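Weten hand-held grippers, first two months

I bought a pair of these in November, after Mansa Wumbei showed me the paper everyone in our little group was passing around. The idea is simple enough: you skip the robot, pick up two grippers with cameras on them, and do the chore yourself, over and over, in whatever room you happen to be in. The recordings then teach a policy that runs on a real pair of arms. I wanted to know if it holds up with soft stuff (clothes, gloves, that sort of thing) because that's where my teleoperated data has always been awful.

So, the hardware. Black body, two yellow fingers with an oval cutout near the tip, and a trigger under the grip. The pull is smooth and light, and after an hour I'd stopped thinking about it. After two hours my wrists had opinions! They are front-heavy, no way around it, and I'd love a version with the weight moved back over the hand.
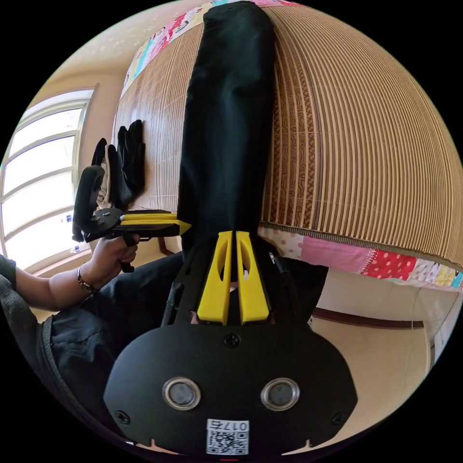
Fabric is where I was happiest. The flat fingers pinch one layer of cloth without grabbing the one underneath, most of the time anyway, and the view is wide enough that both hands usually stay in sight of each other. That matters a lot for the method, as the policy only gets what the cameras get. Thick seams are a different story. I lost a bunch of takes to waistbands sliding out at the last second, and ended up trimming them by hand.

I recorded 216 takes with trousers over a few weekends and trained on those alone. On the arms at Grenside, the policy finished 14 out of 20 tries. My old teleop set, which took far longer to collect, got nowhere near that. Dymphna Ó Súilleabháin ran the same 20 starts with the wrist views cropped down tight and it fell apart, so I'm pretty convinced the wide view is doing a lot of the lifting. 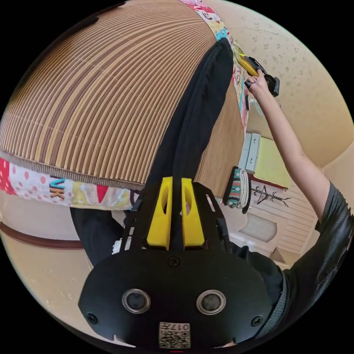
Two gripes. The syncing software is clunky, and if one side drops out you don't find out until you're back at the desk (I lost an entire Saturday morning to this, still sore about it). And the manual is four pages long, two of which are about charging. Calibration gets one paragraph. I had to write to support, who were nice and quick, but come on.

Would I buy them again? Yeah, for cloth I would. For anything heavy or stiff I'd borrow a pair first and see how your arms feel by lunch. I'm working up to 3000 takes with more kinds of clothing, and I'll update this when the next policy is trained.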